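# Des démonstrations moins propres, s'il vous plaît

Chez Warnus, nous avons passé le printemps à enregistrer des gestes de rangement. Le principe est connu : une personne tient une pince à la main, accomplit la tâche comme elle le ferait avec ses doigts, et l'enregistrement sert ensuite à entraîner une politique de commande. Fin avril, nous avions 897 démonstrations exploitables. Je voudrais défendre une opinion qui n'a pas fait l'unanimité dans l'équipe : ce lot est trop propre, et nous avons perdu du temps à le rendre ainsi.

La consigne de départ était raisonnable. Elle venait du projet Trikidano, dont nous avions repris le protocole presque mot pour mot. Une surface dégagée, un éclairage constant, un geste continu du début à la fin, sans hésitation. Si l'objet tombait, on jetait la prise. Si la pince touchait une paroi de case avant d'entrer, on jetait aussi. Les opérateurs ont vite appris ce qui serait gardé et se sont mis à travailler en conséquence : lentement, bien à la verticale, avec la même approche à chaque fois.

Le résultat se lit facilement dans les courbes. L'erreur de prédiction descend vite et se stabilise bas. Sur le banc d'essai, tant que la boîte est posée comme pendant l'enregistrement, tout va bien. Il suffit de la tourner d'un quart de tour pour que la politique s'arrête au-dessus d'une cloison et y reste. Elle n'a jamais vu personne se tromper d'un centimètre puis corriger. Les exemples qui lui auraient appris la correction, nous les avions effacés.

On m'oppose deux arguments. Le premier est qu'une démonstration ratée enseigne le ratage. C'est vrai si l'on garde tout sans distinction. Une prise où l'objet finit hors de la boîte n'a rien à faire dans le lot. Mais une prise où l'opérateur bute contre une cloison, remonte, se décale et réussit contient une information qu'aucune prise parfaite ne contient. Nous avons traité ces deux cas de la même façon parce que le formulaire de tri ne comportait que deux boutons, « garder » et « rejeter ».

Le second argument est celui du volume. Avec assez de démonstrations propres, dit-on, la variété finit par venir d'elle-même. Je n'y crois pas pour ce genre de tâche. Un opérateur à qui l'on demande de bien faire converge vers un geste unique, et le millième enregistrement ressemble beaucoup au centième. La variété doit être demandée, écrite dans la consigne, et payée comme le reste.

Prenons les petits objets à ranger dans une boîte à compartiments. L'exercice paraît simple, et il l'est pour une main. Pour une pince, presque tout se joue dans les derniers centimètres : l'angle de l'objet entre les mors, la hauteur à laquelle on franchit la cloison, le moment où l'on ouvre. Une boîte transparente complique encore l'affaire, car ses parois se distinguent mal du plan de travail et le modèle doit apprendre à se fier aux séparations intérieures.

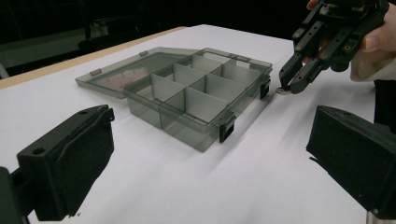

Combien d'opérateurs faut-il pour un jeu de données de ce type ?

Je conseille d'en prendre au moins 4, même si un seul suffirait à remplir le planning. Chacun a sa façon d'approcher et de lâcher, et ces différences sont utiles au modèle. Un opérateur seul, même très bon, donne un lot qui lui ressemble.

Cette question du nombre de mains est liée à celle du rythme. À l'atelier de Kakdale, les séances duraient jusqu'à treize heures le jeudi, avec une cadence affichée au mur. Je comprends l'intérêt d'un tel affichage pour qui doit livrer. Il pousse pourtant à reproduire le geste qui passe le contrôle, et à recommencer de zéro au premier accroc, puisque recommencer va plus vite que rattraper. Nous avons retiré l'affichage au bout de neuf séances. La production a baissé, et les enregistrements sont devenus plus intéressants à regarder.

Il y a aussi la préparation de la table. Le protocole prévoyait de replacer la boîte sur un repère entre chaque prise. Je l'ai fait appliquer moi-même pendant des semaines, et j'ai eu tort. Le repère garantissait que les prises soient comparables entre elles, ce qui arrange la personne chargée du contrôle. Pour l'apprentissage, il aurait mieux valu déplacer la boîte à chaque fois, changer son orientation, ouvrir le couvercle plus ou moins loin, alterner les compartiments visés. Cela prend quelques secondes par prise.

L'outil de relecture Hegazy, que nous utilisons depuis peu, permet d'étiqueter des segments à l'intérieur d'une démonstration. On peut marquer le moment de la saisie, celui du contact, celui de la reprise. Le travail est fastidieux et demande quelqu'un d'attentif. Il règle en grande partie le problème des deux boutons : une prise maladroite entre dans le lot avec sa maladresse signalée, et l'on choisit à l'entraînement ce que l'on en fait. Je regrette que nous ne l'ayons pas eu dès le départ. Les prises rejetées ont été supprimées du serveur pour gagner de la place, de sorte qu'il n'y a rien à récupérer.

Je ne plaide pas pour le désordre. Un enregistrement désynchronisé, une pince mal étalonnée, un objet manquant à l'inventaire restent des défauts à éliminer sans discussion. Ces contrôles portent sur la mesure. Le tri que je conteste porte sur le comportement de la personne, et il a été fait selon un critère d'élégance que le protocole n'énonçait nulle part.

Pour la prochaine campagne, j'ai proposé que la consigne tienne en peu de lignes : ranger l'objet dans la case demandée, à sa vitesse habituelle, et continuer en cas d'accroc tant que l'objet reste à portée. La position de la boîte serait tirée au sort avant chaque prise. Le rejet devrait être motivé par écrit, avec un motif pris dans une liste courte où « geste peu fluide » ne figurerait pas. La proposition est en discussion. Le principal désaccord porte sur le temps de relecture, que personne ne veut voir doubler, et je n'ai pas encore de bonne réponse sur ce point.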